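Carnet d'atelier, projet Clumon
10 avril 2023
par Maëlle Quérou

Bon, les mousses de chez Numley sont enfin déballées ! Le carton traînait sous l'établi et j'avais fini par poser mes affaires dessus. Deux teintes pour commencer, bleu clair et rose. Sur l'écran le rose tirait vers le saumon, en vrai il me plaît beaucoup plus. La facture est dans le classeur gris (709 euros port compris, aïe, mais on a de quoi tenir jusqu'en septembre).

Première chose, les arêtes. J'ai découpé au fil chaud puis passé un coup de papier très fin à la main, sans appuyer, sinon ça peluche. Mes premiers cubes sont partis à la poubelle, j'avais le fil trop chaud et ça me faisait une croûte luisante sur une face. J'ai baissé de deux crans, avancé plus lentement, et là c'est propre. Note pour moi : laisser le gabarit réglé tel quel, ne PAS y toucher pour faire les cales de Tornatier !!

Ensuite le plateau. J'ai tout nettoyé à l'eau savonneuse et séché au chiffon. Le blanc mat est vraiment agréable pour juger les couleurs, pas de reflet qui vient tout fausser, mais la moindre miette de mousse rose s'y voit comme le nez au milieu de la figure. Du coup je balaie entre chaque essai, au pinceau large, celui à manche court (il est à moi, merci de le remettre dans le pot).

Les empilements, donc. Rose en bas, bleu au-dessus. J'ai essayé l'inverse ce matin et je trouve que le bleu pâle se détache mieux quand il est en haut, question de goût. Une pile de deux tient toute seule si les faces sont bien planes. Dès qu'une face est un peu bombée, ça pivote tout doucement et on se retrouve avec un coin qui dépasse. J'en ai refait un lot de 14 avec le fil retendu et j'ai mis les bombés à part dans le bac « à reprendre ».

Reste la question de la densité. La mousse de Baldursdóttir est plus ferme, elle marque moins sous les doigts, mais le grain est grossier et la teinte bleue vire au gris. J'en garde 30 plaques pour les grands formats. Pour les petits cubes je reste sur Numley, sauf avis contraire, et si quelqu'un a un avis contraire qu'il l'écrive dans la marge !

À faire : racheter du fil, étiqueter les chutes par teinte, vérifier au réglet les cubes du fond du bac.
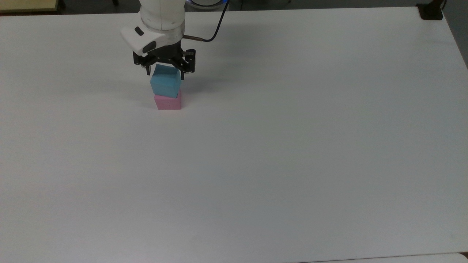 Maëlle Quérou
Responsable découpe et maquettes, atelier Clumon

PS : le réglet long est rangé dans le tiroir du haut, côté fenêtre.

Notes récentes
Régler la tension du fil chaud
Colles pour mousse : ce qui ronge, ce qui tient
Les cales de Tornatier, deuxième version
Inventaire des chutes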